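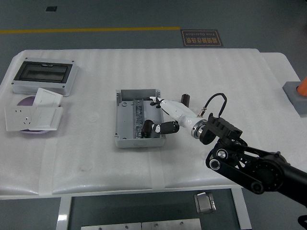

Fludetti — Bauanleitungen und Stücklisten für kleine Verteilerkästen

Fludetti ist aus einem Schuhkarton voller Zettel entstanden. Wer schon einmal einen Anschlusskasten bestückt und ein halbes Jahr später wieder geöffnet hat, kennt das Gefühl, vor der eigenen Arbeit zu stehen und nicht mehr zu wissen, warum man die Klemmen so und nicht anders gesetzt hat. Darum schreiben wir hier alles auf, auch das, was einem beim Bauen selbstverständlich vorkommt. Die Grundform ist immer dieselbe: ein flacher, rechteckiger Kasten aus grauem Kunststoff, Deckel ab, und darin der Länge nach eine Hutschiene mit einer Reihe kleiner dunkelgrauer Reihenklemmen. Die Schiene sitzt in der linken Hälfte, rechts bleibt also Platz für die Leitungsbögen, und den braucht man wirklich!

Was in diesem Ordner liegt

Die Sammlung umfasst 38 Bauanleitungen und 136 Einträge in der Stückliste. Jede Anleitung hat eine eigene Textdatei, benannt nach dem Kasten und der Zahl der Klemmen. In »kaesten« stehen die Gehäuse, in »schienen« die Längen und Bohrabstände, in »wandplatten« alles zu Steckdosen und Lichtschaltern. Der Ordner »skunivau« enthält die ältere Fassung der Listen (noch mit den alten Kürzeln), die wir aus Anhänglichkeit behalten haben und nicht mehr pflegen.

Zum Arbeitsplatz

Eine gerippte Schaumstofflage auf dem Tisch hat sich bei uns sehr bewährt, mit durchsichtigem Klebeband entlang der Vorderkante festgehalten. Abdeckplatten lege ich gern mit der Sichtseite nach oben ab, und für lose Schrauben nehme ich eine Schale mit Rand — irgendeine, Hauptsache, sie kippt nicht.

Reihenfolge beim Bestücken

Zuerst die Durchführungen in der Gehäusewand festlegen und nur die öffnen, die man braucht. Dann die Schiene ablängen, entgraten und einsetzen. Danach kommen die Klemmen, von einem Ende zum anderen, und zum Schluss die Endhalter. Der Deckel bleibt bis zur Sichtprüfung neben dem Kasten liegen. Alle Schritte gelten für spannungsfreie Übungsaufbauten; der Anschluss ans Netz gehört in die Hände einer Elektrofachkraft.

Bekannte Lücken

Bei 20 Einträgen der Stückliste fehlt noch das Schraubenmaß. Die Gehäuse mit getöntem Sichtfenster sind bisher nur als Kurzfassung beschrieben, die ausführliche Anleitung soll im Oktober dazukommen.

Mitmachen und Dank

Korrekturen bitte als kurze Textdatei in den Ordner »eingang« legen, mit Namen und betroffener Anleitung. Hiyori Minami hat die Tabellen durchgesehen und die Kürzel vereinheitlicht, wofür wir ihr von Herzen danken. Die Texte dürfen für Unterricht und Werkstatt frei kopiert werden, ein Hinweis auf Fludetti genügt.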